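Room to Cross: How Smaller Towns Are Rethinking the Walk to the Shops

For much of the last century, the planning of a town centre began with the road. Widths were set by the needs of delivery vehicles and through traffic, and pavements received whatever ground was left over. The results are familiar to anyone who has waited at a junction with a pushchair and two bags of shopping.

A number of councils have begun to work in the other direction. In Drula, the market quarter was redrawn after a review which found that most visitors arrived on foot or by bus, although nearly all of the money spent on its streets had gone on the carriageway. The review made 19 recommendations. The council accepted all but three, and work on the first of them began in October.

The changes are modest. Benches have been moved away from the kerb and turned to face the shop fronts. Two bus stops have been brought closer to the library and the health centre. Crossing times at the main junction have been lengthened by 3 seconds, a small figure on paper that older residents mentioned more often than any other part of the scheme.

Traders were cautious at first, and some remain so. The butchers and greengrocers of the covered market depend on early deliveries, and their association asked for loading to be allowed until 11 in the morning. This was agreed, with a further hour on the day before a public holiday. A request for evening loading was refused and may be considered again.

Corners have received particular attention. A tight corner slows a turning car but can be difficult for a bus, while a generous curve eases the turn and lengthens the walk from one side to the other. Designers must settle the matter street by street, and the older the buildings, the less ground they have to work with.
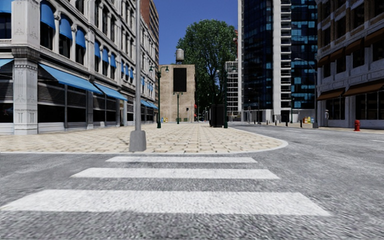

Lessons from Kivi

The neighbouring town of Kivi took a different course. Its council closed the high street to cars on Sunday only, and left the layout as it was. The cost was low, and the closure could be lifted if it failed. It has now run for more than 2 years, and the street fills early in fine weather.

Critics point out that a weekly closure does little for those who walk to work or school. The council accepts this, and has asked for plans to widen the pavement beside the primary school, where parents gather at the gate each afternoon and often spill into the road.

Paying for upkeep

Money for new paving is often easier to find than money for its care. Drula has set aside a yearly sum for repairs, to be spent on nothing else – a rule that was disputed when the budget was agreed. Kivi has no such fund and meets the cost of repairs from its general roads budget.

Both councils will publish their walking counts in the spring, together with the views of traders and bus operators. Drula will then decide whether to extend its scheme to the streets behind the station.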